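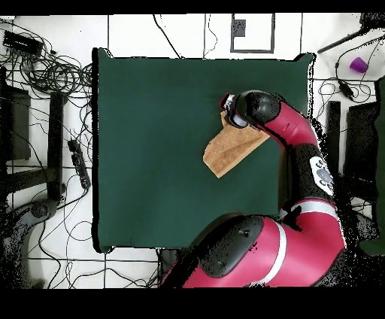

Towel cell, fold run on the green cloth. Gripper tip on the upper edge of the towel, towel partly folded.

## Ticket 2730: towel demo stops mid-fold, open day prep

**Site:** Hokside, demo hall
**Cell:** Kurian (single red and black arm, floor work area)
**Reported by:** Tiina Nieminen
**Priority:** high until the open day, then normal
**Status:** closed, one follow-up open

### Problem

Fold program stops between the second and third fold with fault 2082 (tool force limit). Arm holds position, gripper stays down on the cloth, operator has to acknowledge on the pendant and jog up before restart. Not every run. The first dry run for the visitors from Zirnau went through clean, the next one faulted, and it has come and gone since then.

Expected: towel folded and released, arm back to home, no operator input.

### Log

**Wednesday, 08:40.** Reproduced on the third attempt. Fault text is the same as in the report. Force trace shows a slow climb after contact, no spike, so a collision with something hard is unlikely. Saved the trace under the ticket number.

**09:05.** Checked tool mounting. Screws tight, no play at the wrist. Tool weight in the controller matches the data sheet for the gripper. Ran the payload check anyway, result within limits.

**09:30.** Swapped the towel for a thinner one from the same box. Up to 9 runs in a row without a fault. Put the thick towel back and got the fault on the second run. Thickness matters, but the program is supposed to handle both.

**10:15.** Looked at the contact height. It is a fixed value taught during setup, when the work area was bare floor. The green cloth was added later so the towel would not slide on the tile. Nobody re-taught the height. With cloth, thick towel and one fold already made, the tool goes lower than it needs to and the force builds until the limit trips.

**10:50.** Re-taught contact height on the cloth with the thick towel folded once. Left the force limit alone. Raising it would clear the fault, but visitors stand close to this cell during the demo and the limit was signed off at its present value.

**11:20.** Test series, thick towel: no fault. Thin towel: no fault, but the grip missed the upper edge on one run. Added a short search move, down in small steps until contact is detected, then close. Thin towel is fine after that. Cycle is a little longer.

**13:10.** One more stop, different cause. The cloth had crept toward the arm base and the towel pick point was off. Straightened the cloth by hand and restarted. Marked the cloth corners on the floor with tape. Check the marks before each demo.

**14:00.** Full rehearsal with the Heneo presenter talking over it, including the pause where the arm is held so people can look at the half-folded towel. Held twice, resumed twice, no fault.

### Cause

Contact height taught without the cloth. Thick towel plus cloth put the target below the real surface.

### Changes

- Contact height re-taught, stored as a new point (old point kept, not used)
- Contact search added before gripper close
- Tape marks for cloth corners
- Line added to the demo sheet: cloth square to marks, one towel only, cell on at least 2 hours before first group

### Open

Cloth still moves over a long series. Non-slip underlay requested, no delivery date. Until it is in place, straighten the cloth between groups.

**Note from T. Nieminen, after the open day:** all scheduled groups shown, no 2082. One manual restart in the afternoon after the emergency stop was pressed by a guest. Closing. Underlay moved to its own ticket.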